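Questions about folding and storing jeans

The Lekham clothes exchange receives many trousers, and most of the messages we get are about jeans. I have collected the answers on one page. If your question is missing, please write to us and I will add it.

Must I wash the jeans before I bring them?
Yes, please. Wash them inside out and let them dry completely. A waistband can still be damp when the legs feel dry, so check it with your fingers.

Do you accept jeans with holes?
We accept a small hole at the knee. We do not accept a torn seat or a broken zip. Those pairs can go to the textile box in Ustley, next to the car park.

How many pairs can I bring at one time?
Up to 15. If you have more, tell us first – our shelf takes 200 pairs and in June it is nearly always full.

Should I fold them or hang them?
Fold them. Hanging is fine at home if you have the space, but on our shelf hung jeans slide down and become a heap.

What is the correct way to fold?
Close the button and the zip. Put one leg over the other, with the back pockets on the outside, and pull the seams straight. Then fold from the hem up to the knee, and once more up to the waistband. Very long legs may need one fold more.

Do I need a table for this?
No. A bed is good, if the surface is firm. On a soft duvet the legs sink in and the fold comes out crooked. I prefer a woven mat over the bed, as many families have in summer.
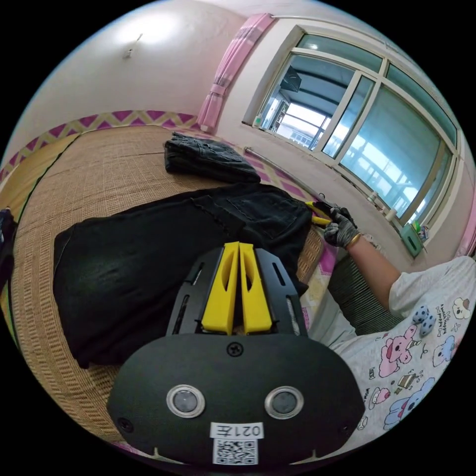 Brenda Mansilla
Sorting and storage, Lekham clothes exchange

Where do I put the folded pairs while I work?
Keep them farther back on the mat, as with the folded dark pair in my picture, and leave the front part for the pair you are folding. Large jeans need a lot of room when they are spread out. Soft creases like the ones on the black pair can be smoothed with the flat hand before you fold.

Can I use plastic bags for storage?
For a few days, yes. For a whole season I would take a cotton bag or a box with a lid. We sell the Fevari box for 7 pounds, and the smaller Palma bag costs 50 pence.

Will dark jeans colour the other clothes?
New ones can. Keep them apart from white things, or put a sheet of plain paper between. After several washes the risk is small.

Do you collect from home?
Only in Lekham, and only in the morning. Leave your street name in the message and we will answer with a time.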